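Chapter 7
When the Work Changes: Automation and the People on the Job

Key terms: task, job, demonstration, handling step, exception, task inventory, redeployment

In January the returns department at Nerkari, a mail-order jewelry company in Gostdale, employed 59 people. Most of them spent the day doing the same thing: opening a returned parcel, separating the pieces, checking each one, and laying it in a tray for the next person. The work is light. It is also hard on the eyes and fingers, and it is slow when a chain has wrapped itself around something else. 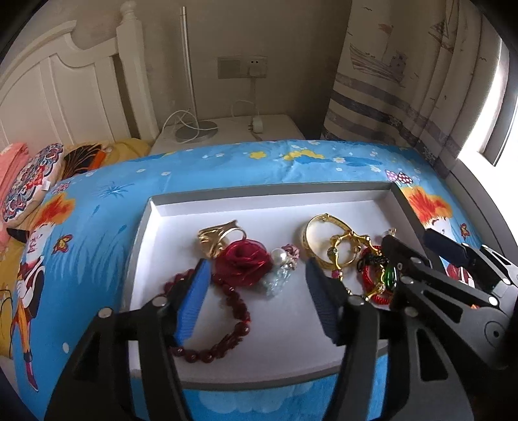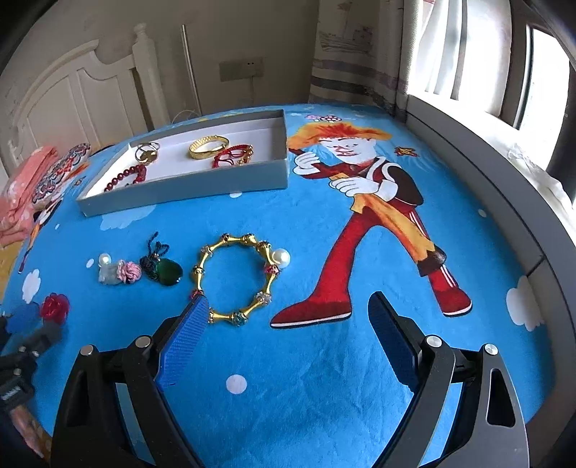
Figures 7.1 and 7.2. A hand-held two-finger gripper and mixed jewelry on a bed. Note the variety of shapes and materials in each figure.

A person picks up a bracelet without planning it. The fingers find a place to hold, and if the piece turns out to be caught on its neighbor, the other hand comes in to help. A machine has to be given all of this in some form. One way is to write out rules for every kind of object, which works well for boxes and bottles and badly for beads on a cord. Another way is to have people carry out the task many times and record how they do it. Each recorded attempt is called a demonstration. When the person works with a gripper held in the hand, the recording shows the task done with two stiff fingers, much as a robot would have to do it.

Look again at the pieces in the figures. The gold bangle in Figure 7.1 is smooth and rigid and stands partly upright. The tangled cord in Figure 7.2, next to the green pendant, has no fixed shape at all. A worker would class both as "one item, pick up and check." For a machine they are two different problems, and one may be solved years before the other.

This difference matters for the whole chapter. Automation rarely arrives for a job all at once. It arrives for particular tasks, and the job is what is left after those tasks have moved.

The Nerkari case

We will return to Nerkari in every section, so the main facts are given here.

The company bought two sorting cells from a supplier called Nanent. The model is known as the Azimi. Each cell has one arm, a lighted table and a short conveyor, and it is meant to take single pieces from the table and place them in trays by type. In the first month the two cells handled almost 4,000 pieces. Of these, 506 were set aside as exceptions, meaning that the cell could not finish the handling step and a person had to do it.

Managers had expected exceptions. They had not thought much about who would deal with them or how it would feel. Before the cells came in, a difficult piece was mixed in with many easy ones, and a worker might meet a bad knot a few times in an hour. Afterward the easy pieces went to the cells and the exception bench received one bad knot after another. The people at the bench were doing fewer pieces per shift and going home more tired. Their hourly targets, which had been set under the old arrangement, stayed the same until the spring.

Deepika Pai was a shift lead in returns when the cells were installed and now supervises the exception bench. In an interview for this chapter she described the first weeks.

"On the report it looked like my team had slowed down. Well, they had. Every piece they got was one the machine had given up on. I had a person who could clear a tray faster than anyone in the building, and her number dropped like everyone else's. She asked me if she was in trouble. I told her no, but I had nothing on paper to back me up."

She also spoke about what she would not go back to.

"The plain bangles, I don't miss. You could do those in your sleep, and by two in the afternoon you more or less were."

Over the following months, 25 people moved out of sorting. Some went to repair and restringing, where the company had long been short of hands. Others were trained to run and restock the cells, a role that did not exist before. A few joined a small group that makes demonstrations with hand-held grippers. The rest of the sorting staff stayed in returns, either at the exception bench or at the opening tables, where parcels are still unpacked entirely by hand. Moving an employee to different work in the same organization is known as redeployment, and Section 7.3 looks at how well it worked in this case and for whom.

Who knows the work

One point from the case deserves attention early. The best source of knowledge about sorting was the sorters. They knew that stretch bracelets roll and that a clasp left open will catch on the next piece. Little of this was written down anywhere. The company's training sheet for new sorters was a single page, and half of it was about parking and breaks.

When the cells were being planned, the supplier was given that page. The sorters themselves were first consulted after installation, when exceptions were piling up. Several of their suggestions were simple. One was to spread the pieces out before they reached the arm – a few seconds of work at the opening table. Another was to send anything on a knotted cord straight to the bench and spare the cell the attempt.

The demonstration group raises a different matter. A worker who makes demonstrations is passing on a skill, and the company keeps the recordings. At Nerkari this work was first paid at the ordinary sorting rate. Members of the group argued that it was closer to training a new hire, for which the company already paid extra. Section 7.4 follows that discussion and compares it with the way apprenticeships have been paid in other trades.

7.1 Tasks and jobs

A task is a piece of work with a clear start and finish, such as placing one ring in a tray. A job is the set of tasks for which one person is responsible, together with the hours, pay and duties that go with them. To study the effect of a machine on a workplace, we begin by listing the tasks. Such a list is called a task inventory. It should be made by watching the work and by talking with the people who do it, and it should include the small tasks that take only a moment, such as wiping a table or asking a coworker for a second opinion. Table 7.1 gives the inventory for a sorter at Nerkari before the cells were installed.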